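**July – office diary, facilities and furnishings, upper floor**

9:10 a.m. Resumed the clearing of the work tables. The instruction from the Hayes office is that every table is to be stripped to its top by the end of the month, with personal and decorative items either returned to their users or entered on the retention sheet. I had expected this to be the quickest part of the work. It has so far taken two mornings, and the retention sheet has run to a second page.

The difficulty lies in the small things. A chair is plainly a chair and is listed under chairs. A pair of glasses left on a table is another matter. Under the rules as written, eyewear is to be treated as personal property and held at the front desk. Under the same rules, anything with a wire attached is to be treated as equipment and passed to the equipment shelf. Glasses with a wire attached therefore fall under both headings. I have written to Hayes for a ruling and have left them where they were in the meantime, with the desk pad beside them.

9:45 a.m. The potted flowers. The original furnishing order, placed through Nanex, provided for flowers on the work tables in pairs, and the pairs were to match. They no longer do. Pansies have been put with orange ones, and in the corner by the stairs a pot of ivy stands alone. I do not propose to correct this. The retention sheet asks for the number of pots and their condition, and has no column for color. All pots have been marked as retained, subject to the view of whoever takes over the watering schedule, which expired in the spring and has not been renewed.

I note for my own purposes that the pots are light and are easily knocked when a table is being wiped. They should be moved first and put back last. Two saucers were cracked this month before I adopted that order.

10:30 a.m. Cable openings in the tabletops. The Rastby tables were supplied with a round grommet set near one corner, and the fitting guide calls for that corner to be turned toward the wall. On the upper floor the guide has been followed in perhaps half the cases. Where it has not been followed, cables cross the open floor or are gathered in a heap beside the nearest shelf. I have drawn up a plan showing which tables should be turned. The turning itself will need two people to a table and cannot be done during the working day.

Several of the grommet covers are missing. Rastby sells them only by the box, and I am not persuaded that we require a box. The request has been held over.

11:15 a.m. Shelving. The white units are in fair order, although they have become the resting place for anything black and small with a plug on it. I spent the better part of an hour with one such unit and succeeded in identifying the owner of four items. The remainder have been given a paper tag with the month written on it. Any item still bearing its tag at the end of next month will be sent to the Dromell store, where it may be claimed on signature.

A word on the Dromell store, as the arrangement has been misunderstood. The store has agreed to take 1000 articles from this floor, boxed and labeled. The inventory of the whole building stands at 3292 articles, and more than 3000 of those are to remain exactly where they are. The store is accordingly not a place to which a table may be emptied in order to have it empty. I have said this at two meetings and now set it down here as well.

12:20 p.m. Lunch taken at the desk. The small round side tables on wire bases were discussed informally with the purchasing office by telephone. They are well liked and constantly moved. Purchasing wishes them to be assigned to rooms. I expressed the view that a table which can be lifted with one hand will not remain in the room to which it is assigned, whatever the sheet says, and suggested they be listed by floor. This was accepted for a trial period.

1:40 p.m. Desk pads. These are black and square, and were intended to lie flush with the front edge of the table. In practice they are pushed to the back and lie at whatever angle they were pushed. I have squared those I passed. I do not expect to find them square tomorrow, and the matter does not warrant a notice.

2:30 p.m. Floor. The polished section was washed overnight and has come up very well – the ceiling lights show in it from one end of the room to the other. The green section was not included in the contractor's visit and has been requested separately. The red floor line is sound along its length and needs no repair this year. Chairs on rolling bases are to be kept off the line where possible, as the last one was worn through in a single winter.

3:50 p.m. Reply received from Hayes on the glasses. They are to be listed as equipment, with the word "glasses" added in the remarks column, and are to stay with the table on which they were found. I have amended the sheet. The same ruling will apply to headphones, about which I had not asked but was about to.

4:30 p.m. Remaining for tomorrow: the second page of the retention sheet, the tags for the lower shelves, and the order in which the tables are to be turned. The watering schedule must also be settled, even if only to the end of August. I watered the pots on this side of the floor before leaving and have entered it in the old schedule, there being no other.

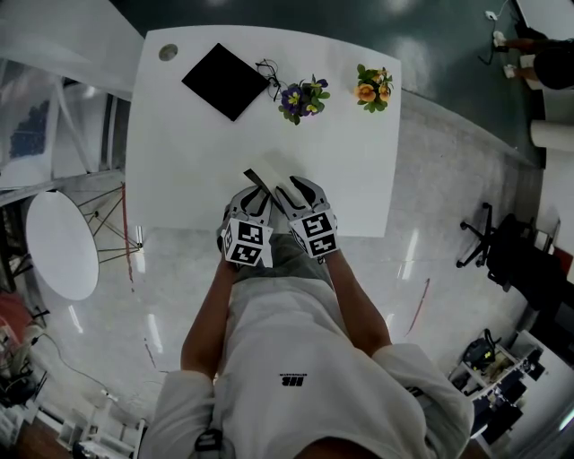 Do the flowers have to be removed before a work table is wiped down?

They should be moved first and put back last, as the pots are light and easily knocked over.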